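Skemari workshop notebook, finishing section
Oct 19, 2019. Entry by Yu-na Ha

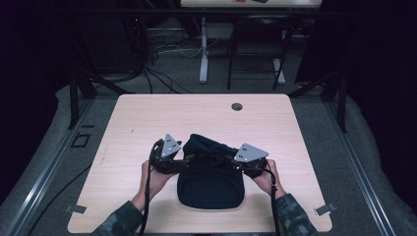 Purpose of the session
To record how soft goods are gathered and held with the hand-held grippers, and to set down what the finishing staff should expect when the Chae line takes over part of this work in December.

Handling notes
The item on the table was a dark navy piece in soft fabric. It was held between the two grippers, one in each hand, with the cloth bunched at the top and the lower part resting on the wood. This is the hold the staff prefer at present. A hold lower on the piece tends to flatten it, and the folds must then be worked out by hand.

Operators report that the grippers give much less feeling of the cloth than bare fingers do. New operators squeeze harder than they need to. Training time has been set at 40 minutes per person before any session is recorded, and should not be shortened.

Effect on staff
The section now finishes some 200 pieces per shift. Under the Brallen plan, 80 of these will pass to the automated line. No positions are to be removed. Three people will move from folding to inspection and to demonstration work at the table.

Concerns raised at the section meeting:
Inspection is done standing, and folding is not. Seating has been requested from Buro.
Staff whose pay includes a piece rate have asked how demonstration hours will be counted. No answer has been received.
Experienced folders wish to be named in the training records. The section supports this request.

Open items
Confirm the rest schedule for two-handed gripper work. Wrist fatigue was mentioned twice.
Repeat the session with a heavier knit.
Send the pay question to Brallen again, in writing.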